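Subject: Re: [bricks] Sorting surface and baseplate on one board 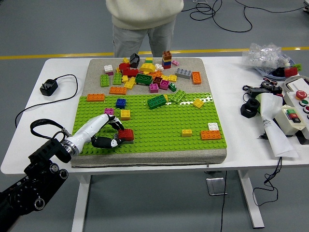 1. Board layout

The board is split two to one. The front two-thirds is the lime green studded baseplate, the rear third is the grey mat with the sand texture. Unsorted stock goes on the grey. Anything that has been picked out goes on the green, spaced so that each brick can be gripped without touching its neighbour.

Lamisi Darko wrote on Friday:
> I tried the same thing at Lurnville with a full baseplate and a tray
> next to it. The 2x2s kept ending up under the 2x4s and the tray slid
> whenever anyone leaned on the table. Do you fix the mat down? And do
> you press the bricks on to the studs or just leave them lying there?
> Also, is there any point in separating the two greens at this stage?

Mat: yes, fixed. Double-sided tape, 25 mm wide, along the two long edges and nowhere else. I tried spray adhesive on the Roltthorpe board and it came through the surface within a month. Tape lifts cleanly if the mat has to be replaced.

Studs: for sorting, leave them lying. Pressing them down doubles the handling, and a 2x2 with four neighbours is a nuisance to get off again without a separator. Press only when the layout is to be kept overnight or moved.

Greens: separate them. The light green 2x4s are close enough to the baseplate colour to be missed in poor light, so I take those off first. Dark green can wait.

2. Order of work

Specials come out before plain bricks. By that I mean arches, roof pieces and anything already joined to something else. Small stacks are split on the grey, never on the green, or the loose halves get mixed with bricks already sorted. After that, 2x4s by colour, then 2x2s. Magenta and pink need daylight or a decent lamp — under the old tubes at Roltthorpe I had 3 wrong in one evening.

3. Quantity

The limit for one load on the grey area is 100 pieces. Above that the pile spreads over the join and the front row of studs is lost.

The Thevar and Esus boxes are still unsorted. If you want the Esus one, say so before December, as it is going into the loft after that.

Cutting sizes for the mat to follow when I find the sheet.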